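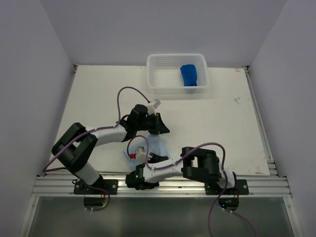 September, wrap test, entry 44

The Prenau sheets came in a new thickness and I want to know if they still fold flat after storage. The supplier note says they relax in 2 hours at room temperature, but last time they needed all night, so I do not trust this. The light blue one on the table is still very crumpled, and the white basket with the small holes stands behind it toward the back wall, with the blue item lying on its right side. I will keep the basket at this place for all the folding work, so the positions can be compared later.

Sizes to try: 200 mm squares first, then 420 mm. The Badmont roll is cut already — the pieces are in the drawer under the scale. Please do not mix them with the Prillura pieces, they look almost the same but the Prillura is more stiff and keeps every crease.

Open points:
Ask Cai office if the next delivery can come rolled, not folded.
Write the thickness on each bag with the black marker.
Fold in thirds or in half? I prefer half, the edges are easier to match.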